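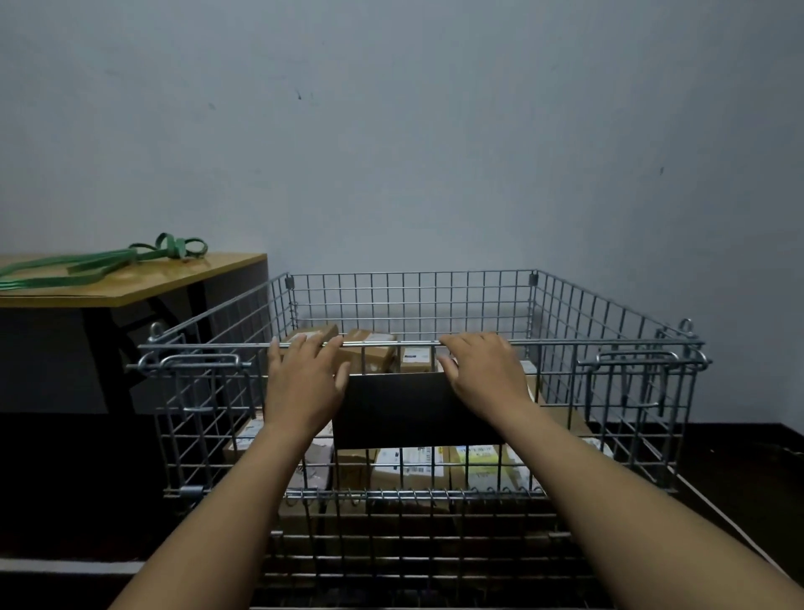

Figure 1. Manual handling of a mesh cage of cartons, gripped at the top front rail. Strapping on the table to the left.

Unit 4: Automation of goods movement and the handling job
Course handout, Work and Technology in Distribution

Read before the Monday session. Sections 4.1 to 4.4 are examinable. Section 4.5 is for the seminar.

4.1 Scope

This unit deals with goods movement inside a building: receipt, sorting, internal transport and dispatch. Road haulage was covered in Unit 2. The question is what happens to a handling job when part of it is given to a machine, and in particular to the part that is left.

The unit uses one site throughout. Illance runs a parcel and spare parts depot at Stuneton. Until the changes described below, cartons were received on pallets or in mesh cages, unpacked by hand, scanned by hand, and pushed in cages to the dispatch bays. Two systems were then added. Mosoti is a small fleet of low, driverless carriers that move cages between marked stations. Gitach is the software that decides which cage goes where and when, and issues tasks to both carriers and staff.

Neither system touches a carton. This matters for everything that follows.

4.2 Breaking the job into tasks

A job title is too coarse a unit for studying automation. "Goods handler" at Stuneton covered 11 separate tasks before the change. They are listed here in the order in which a cage normally meets them.

1. Bring cage or pallet from the receiving door
2. Remove strapping or film
3. Open or lower the cage front
4. Lift cartons out
5. Find and read the label
6. Scan
7. Decide destination
8. Place in outgoing cage
9. Close and check the outgoing cage
10. Push to dispatch bay
11. Clear waste (strapping, flattened card, film)

Tasks 1, 7 and 10 were automated. Task 6 was partly automated: a fixed reader over the bench catches labels that face upwards, and the handler uses a hand scanner for the rest. The remaining 7 tasks are done as before.

Look again at Figure 1. The cartons inside the cage are stacked in layers, and labels can be seen on several of them. Some show above the rail and others only through the mesh. For task 5, a label seen through wire squares may be partly hidden, and its code cannot always be scanned until the carton is lifted. A person deals with this by reaching in, turning the carton and looking. A machine would need to do the same three things with cartons of varying size in a container with high sides. At Stuneton the cost of doing so was judged too high, and tasks 2 to 5 were left alone.

General point: the tasks that are automated first are those with a fixed route and a fixed object. The cage is a fixed object. Its contents are not.

4.3 What changes in the work that remains

4.3.1 Intensity

Pushing a cage is tiring, but it also breaks up bench work. The walk to the dispatch bay gave the handler a change of posture and a short period without lifting. When tasks 1 and 10 were removed, the share of the shift spent lifting, turning and scanning rose. Total effort per cage fell. Effort per hour in the arms and lower back did not.

A risk assessment made per cage will show an improvement. One made per shift may show the opposite. Both are correct. Students should state the unit of measurement in any answer on this topic.

The reach over a front rail is the movement to examine. With the front panel up, the arms extend forward and the load is lifted away from the body before it can be brought in. With the front lowered, the upper layers are easier but the bottom layer calls for a stoop. The order in which a handler opens the cage therefore affects the posture for every carton after it. The written method at Stuneton did not mention this order until after the carriers were introduced, at which point the number of cages handled at each bench had gone up.

4.3.2 Pace

Before Gitach, the handler fetched the next cage when ready. Under Gitach, a carrier is sent when the system predicts that the current cage will be finished. The prediction uses the number of cartons on the manifest. It does not use their weight, the state of the strapping, or the presence of damaged labels.

The allowance was first set at 90 seconds between the last scan and the arrival of the next cage. Waste clearing (task 11) was meant to fit inside this interval. In practice it often did not. Plastic strapping does not lie flat once it is cut or pulled off. It springs into loops, catches on the table edge and has to be gathered with both hands. Handlers began leaving it on the table and clearing several cages' worth together. The benches became less tidy and the strapping became a trip hazard wherever it slid to the floor.

This was recorded by management as a housekeeping problem. In the terms of this unit it is a pacing problem. The task had not been counted when the interval was set, as it produces no scan and so leaves no trace in the data.

Definition: an untraced task is one that takes time but creates no record in the system that sets the pace.

Tasks 2, 3, 9 and 11 are all untraced at Stuneton.

4.3.3 Decision

Task 7 was the part of the job which took longest to learn. An experienced handler knew which destinations could share a cage, which customers returned goods in poor cartons, and which bay was likely to be blocked. Gitach now gives the destination on the screen. New starters reach normal speed sooner. Experienced handlers reported that the work needed less thought, and that they were still asked to use judgement when the screen was wrong.

The second point needs care. Overrides are allowed, but each one must be given a reason code. There is no code for "I have seen this before". Handlers either choose a code that does not fit or let the error pass. The override figures therefore understate how often staff disagree with the system.

4.3.4 Contact

Under the old layout, handlers met at the dispatch bays. Information about faulty cages, short deliveries and changes of shift was passed on there. With the carriers in use, each handler stays at a bench for most of the shift. Faulty cages give a clear case of the effect. A cage with a stiff latch or a bent hinge was formerly marked by whoever noticed it and mentioned to others at the bay. After the change such cages went back into circulation, and the same fault was met at several benches before it was reported.

The remedy was a tag kept at each bench and a station to which Mosoti carriers take any tagged cage. It works for faults. It does not replace the other information.

4.4 New tasks

Automation also adds work. Three kinds were found at the site.

Recovery. A carrier stops when its path is blocked or when a cage is not seated squarely on it. Someone has to walk over, clear the fault and restart it. At first this fell to whoever was nearest, whose own bench then fell behind the predicted finish. Recovery is now given to a named role on each shift, with no bench duties.

Preparation. The carriers need cages to be left within floor markings and facing one way. A person pushing a cage could take it from any angle. Aligning it is a small addition, repeated for each cage.

Exception handling. Cartons that cannot be read, do not appear on the manifest or will not fit are put aside. Under the old system they were dealt with in the flow of work. They are now collected and handled by a separate desk. The desk was planned for one person and has over 3 on busy days, counting those moved across for part of a shift. Staff saved at the bays should be set against staff added here before any saving is claimed.

Summary of section 4.4: recovery and exception handling can be seen in the staffing record. Preparation cannot.

4.5 For the seminar

Work through the following in pairs. Written answers are not collected.

a) Take the task list in 4.2 and mark each task as traced or untraced. Do this for the site before and after Gitach. Has the proportion changed?

b) The interval in 4.3.2 could be lengthened, or the handler could be given a button to call the next cage. Set out the effect of each on output, on waste clearing, and on the handler's control over the pace. Assume that output targets stay the same.

c) Suppliers could be asked to place all labels on the upper face of the carton. Which tasks would this alter? Which lower-layer problems would remain while the cartons are still stacked in a cage?

d) A proposal has been made to rotate staff between bench, recovery and exception desk every two hours. Consider this under each heading of 4.3. Note any heading under which rotation makes no difference.

e) Draft two reason codes that would let handlers record disagreement with a destination. Each must be short enough to fit on a button.

Notes on terms

Cage: a mesh container, with or without wheels. Sites differ in which type they use and in what they call it. In this unit the word covers both. The fixed mesh type is moved by pallet truck where no carrier is fitted for it.

Carrier: a driverless vehicle that moves a cage. Not to be confused with a haulage firm, as used in Unit 2.

Bench: the table and the standing space in front of it, including the place where the open cage is set down.

Manifest: the list of cartons expected in a cage. It is supplied by the sender and is not always right.

Unit 5 takes up training and grading, using the same site. Bring your marked copy of the task list.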